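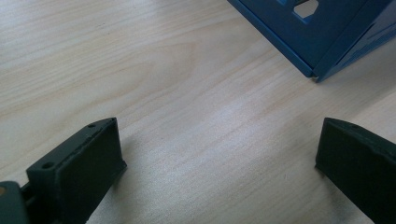
Budget for two hand-held grippers, what am I missing?

Our makerspace finally said yes to teaching-by-demonstration gear!! I have $1000 and want a pair of hand-held grippers so one person can use both hands (folding paper, picking up printed sheets, that kind of thing). The arm comes next year. Where does the money go besides the grippers?

Posted by Braltau

3 shares

merkow_bench
Fingers! Buy spares or print your own. We set aside $50 for filament and screws and it was the best money in the whole order. Ours came from Bang and the pads swap out with 2 screws, so ask any seller how theirs mount before you pay.
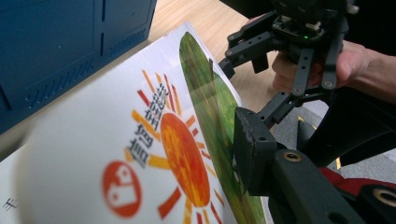 Also plan for practice material. Big glossy sheets are a great test and they cost nothing if you save old posters and flyers, but they get creased, so keep a stack. And get a second charger, you will thank yourself by Thursday.

Bralurau
storage. we filled a drive in April and had to stop for a week. buy bigger than you think

tin_lathe
Depends on the arm. I'd wait.

16 comments

Related
Used robot arms: what to check before you buy
Printing gripper fingers at home
How much table space does a two-arm setup need?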